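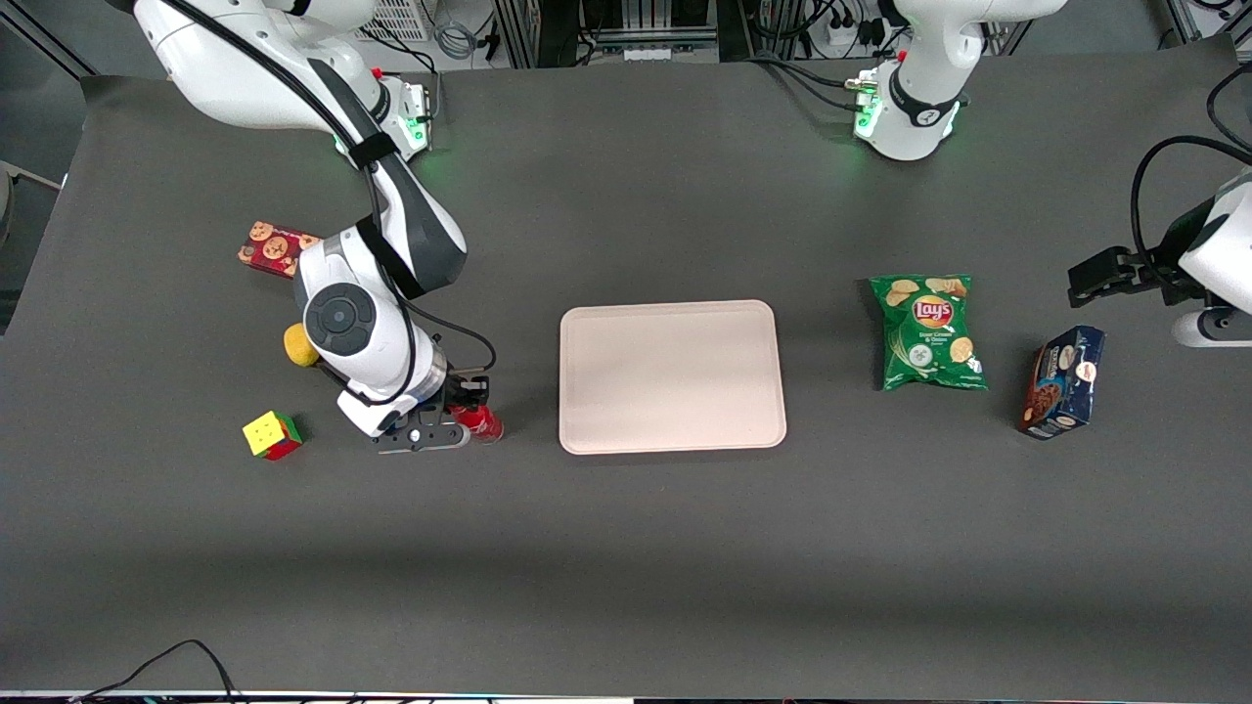

4. Recording Demonstrations on the Two-Arm Table

Daryna Kostiuk
March

This section covers recording pick-and-place examples for the Kurka trainer at the Teverstead bench. Finish the arm calibration in Section 3 before you start.

4.1 Setting the table

1. Clear the tabletop and put the pink tray near the middle, within reach of both grippers.
2. Choose 6 objects from the Walczak item list. Mix packaged snacks with shapes such as a can, a ball or a cube.
3. Spread the objects to the left and right of the tray. Leave enough room for an open gripper on either side of each one.
4. Turn a few items at an angle. A set in which every box faces the same way trains poorly.

Note: Chip bags count as soft items. Log them with the soft flag on, or the grip settings will be saved wrong.

4.2 Recording an episode

1. Check the light on each arm base. Both must be green.
2. Open Farker and select New Episode. Type the task in plain words, for example "put the red can on the tray."
3. Press the left pedal to start recording.
4. Move one arm to the object and close the gripper. Keep the other arm above the table, clear of the tray.
5. Lift, carry and release. Hold still for a moment after the gripper opens.
6. Press the left pedal again to stop.
7. Mark the episode Keep, Retry or Discard.

If the object slips, keep recording and pick it up again. Mark the episode Keep and add the tag "recovery" — the trainer uses these too. Discard only when an arm faults or a hand enters the work area.

CAUTION: Do not reach over the table while the pedal light is on. Press the red stop button first.

CAUTION: Check the wrist cables before each session. A loop that catches on a gripper can pull the connector loose.

4.3 How many to record

Record 200 episodes per task before the first training run. Rearrange the objects after every episode and swap at least one item every tenth. The can task in the current set has 162 kept episodes, so it still needs more. The full set closes at 1,000.

Upload at the end of each session. Farker does not upload on its own, and episodes left on the bench computer are erased when it is updated.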